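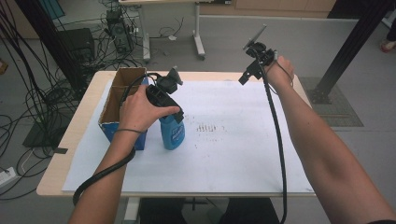 ## "Show me the paper, then we'll talk"

Judit Nyitrai does not trust the word "wipeable." She has tested cleaning products and work surfaces for Jilard, a small consumer newsletter with 2,662 subscribers, long enough to have a drawer full of labels that promise it.

I went to see her expecting to hear about the new Corwood table covers, which are sold on the claim that a marked sheet comes clean and can go straight back on the table. She wanted to talk about dirt.

"Everyone tests with ketchup," she said. "Ketchup is easy. It's bright, it's wet, it sits on top. Give me a bunch of little brown specks on white and ask me to get all of them. That's the job people have at home."

I put it to her that a big sheet of white paper over a table is a cheap answer in itself. You use it, you roll it up, you throw it out. She was not impressed.

"How many sheets? I asked one workshop and they told me 200 in a year. Then they said the paper saved them money. Compared to what? They had never priced a damp cloth."

She is just as hard on the bottles. A blue plastic bottle with a neat label on the front tells her nothing, she said, until she has read the back. Dolunix, another firm on her list, sent her a leaflet quoting 1,047 satisfied users. She wrote back in February to ask who had been unsatisfied, and is still waiting.

"Maybe it's wonderful stuff. I have no idea. The leaflet has no idea either."

I wondered if she was being a little unfair. Most people want the table to look decent by dinner, and a few dots don't bother them. She thought about that for longer than I expected.

"Fine. But then say so on the package. Say 'looks decent by dinner.' I'd buy that."

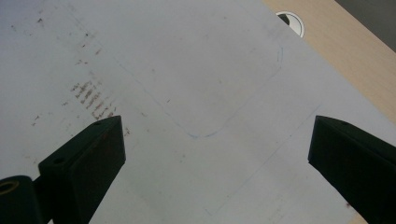
## Specks, streaks and a blue line

Her own method is plain. She looks at the sheet from close up and from an angle, and she writes down what kind of mark she sees before she goes near it with anything. Loose specks go in one column. Smears and blotches go in another. Thin blue lines, the sort that look like ballpoint, get a column to themselves.

"A pale line is the worst," she said. "From across the room you'd swear the sheet was blank. So people take a picture from across the room and call it clean."

I asked what she made of brown and gray marks that bunch up in rows, almost like handwriting. Could she tell where they came from? She shook her head. Ink, food, something rubbed off from another page – she has guessed wrong too many times to guess in print.

Her last round for Jilard covered 19 products, including a spray from Vörös that she liked more than she had planned to. She still wouldn't give it a star. She doesn't give stars to anything.

"Somebody will put the star on the bottle," she said, and went to find me the Vörös label so I could read the small type myself.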